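Sustcombe Reuse and Sorting Program
Progress report to the Vergara Fund
January 26, 2024

1. Status

The program is on schedule for collection and behind schedule for data entry. All 4 drop-off points are open. Spending is within the approved budget lines, and no transfer between lines is requested for this period.

2. Collection

The Clenik site opened last, after the landlord asked for a second fire inspection. The inspection passed without conditions. Material from Clenik now travels on the same route as material from the other three points, and the separate van hire has been canceled. The unspent portion of that line is shown in Annex B.

Mixed small goods remain the largest category by number of items and the smallest by weight. This affects how we report. The grant agreement asks for tonnage, and tonnage understates the work done at the sorting stage. We continue to supply the weight figure as agreed and now attach an item log for each batch.

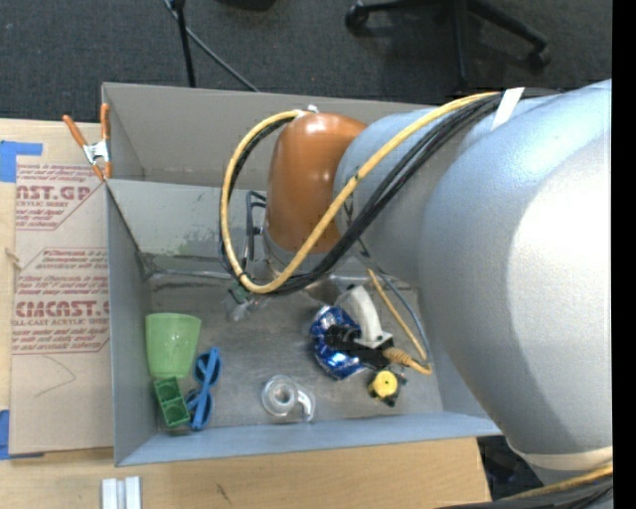 Item logging is the slowest step in the program. Each batch is assigned a number on arrival, and the log records category, condition and destination for every item in it. Small goods are held in rectangular bins, like the gray one on the light wooden table, and a bin keeps its batch number until the last item has been logged. Splitting a batch between bins is permitted only when the log sheet is copied at the same time. Two batches were split without a copy early in the period — both have been reconstructed from the route sheets and are marked as estimates in Annex A.

3. Data entry

The backlog stands at 40 log sheets. The paper form and the Grallamine database used different category names until the start of January, so each sheet had to be translated by hand before entry. The form has been reprinted to match the database. At the current rate the backlog will clear in 8 weeks, and new sheets are being entered first so that it does not grow.

4. Destinations

Reusable household items go to the Sustcombe store. Metals and cable are sold to a licensed dealer under the existing contract. Mixed plastics have no buyer at present and are being stored. Storage space is adequate for this quarter but not for the next. We have asked for quotations from two processors and will forward them when received.

5. Risks

The lease at Clenik contains a break clause that either party can use in the summer. We have asked for it to be removed and have had no reply. The plastics question is described above. No injuries were recorded in the period. One near miss, a pallet left across a fire exit, was logged and the floor markings were repainted.

6. Requests to the Fund

We ask the Fund to accept item counts as a secondary measure alongside tonnage, and to move the due date for Annex A to the end of the backlog period. Neither change affects the payment schedule.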